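3.2 The Odville visitation and the parish of Flodusby

The second group of sources concerns the rural parishes, where the new church order was received more slowly than in the towns. The Odville visitation protocol is the fullest of these. It survives in two copies, the older of which lacks the final gathering, and it covers all the parishes then subject to the superintendent at Drollinia. Makokha (Emmanuel Makokha, in his unpublished study of the Drollinia clergy) treats the protocol as a record of doctrine. The present section reads it mainly as a record of income, and returns to doctrine only where the two are connected.

The visitors put the same set of questions in each parish. They asked which catechism was in use, whether the pastor preached from a postil or from his own notes, how often communion was offered, and who held the key to the parish chest. Answers to the first three questions tend to be short and formulaic. Answers to the last are long, and in Flodusby they fill 2 full leaves. The lay patron had kept the key after the last priest left and refused to give it up until the cost of the new roof, which he had paid, was returned to him. The sum he named was 440 gulden. The visitors entered the claim without comment and ordered that the chest be opened in the presence of both parties.

The dispute matters for the wider argument because the patron was himself a firm supporter of the reform. He had invited the first evangelical preacher to Flodusby and had housed him for a winter. His quarrel was with the superintendent's right to inspect parish property, a right which the church order granted in its third article and which the local nobility had never accepted. Support for the new preaching and resistance to the new administration could therefore be found in the same person. The same pattern appears in the letters from Smadi, though there the surviving evidence is one-sided, as only the superintendent's replies have been kept.

The language of the protocol also deserves notice. The questions are in German, but several answers were plainly given in the local vernacular and translated by the clerk as he wrote. In three places he left the original word standing, and in each case it is a term for a tithe or a customary payment. No equivalent term appears in the printed church order, and the clerk seems to have judged that a translation would alter the obligation.

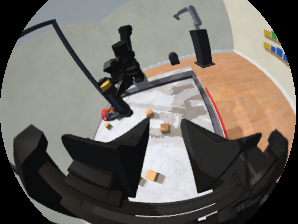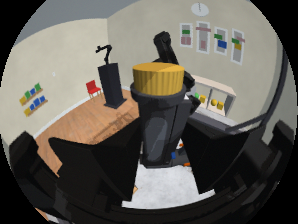
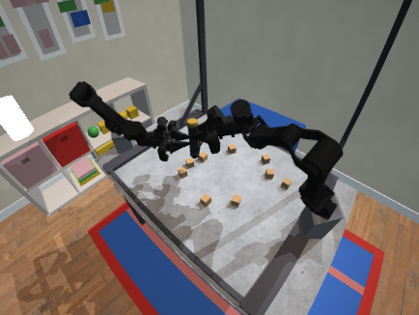
Figure 4. Three computer-rendered views, all with black grippers.

A comparison of the protocol with the tithe register shows how far the inspection affected parish finance. The register gives a total of 1,513 gulden for the district in the year before the visitation, of which the patrons kept 800. In the year after, the total is unchanged to within a few coins and the share kept by the patrons has not been reduced. The order to open the Flodusby chest is repeated in a letter from Drollinia dated November of the same year, which suggests that it had not been obeyed. The later history of the chest cannot be followed, as the parish accounts break off at this point and resume under a different pastor, in a different hand and with a new system of headings. The Smadi letters, discussed in the next section, cover part of the gap.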